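Home | Services | FAQ | Contact

Which items does Prendergast supply for coffee service?
Cups and saucers are supplied in sets. Spoons are ordered separately.

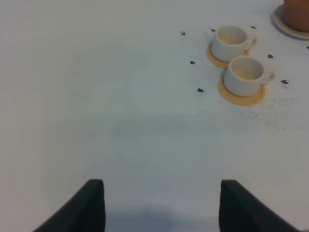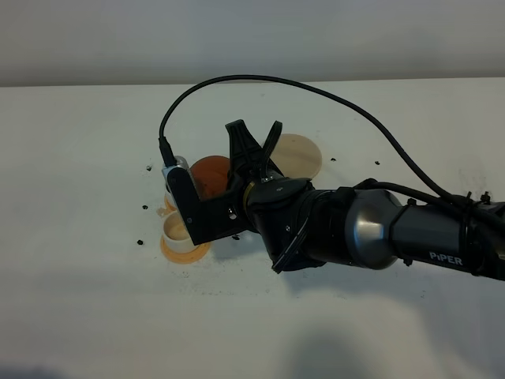
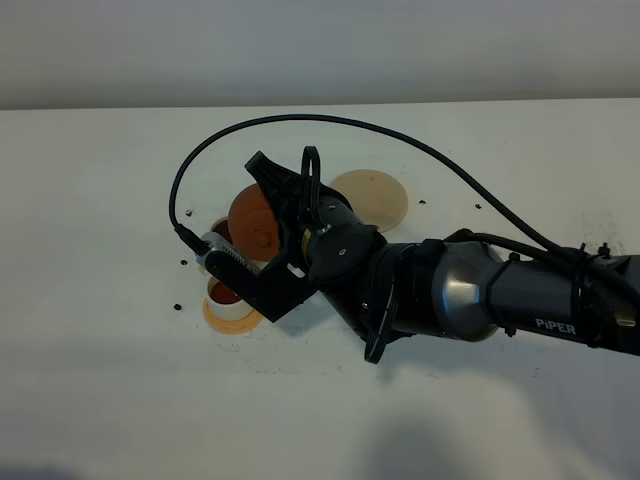
How should tables be set before guests arrive?
Each cup is placed on its own saucer before the room opens. Handles should all point the same way — to the right, as on the two white cups with tan saucers in the first picture. Saucers may stand close together on smaller tables.

May an order be changed?
Yes, until noon on the previous day.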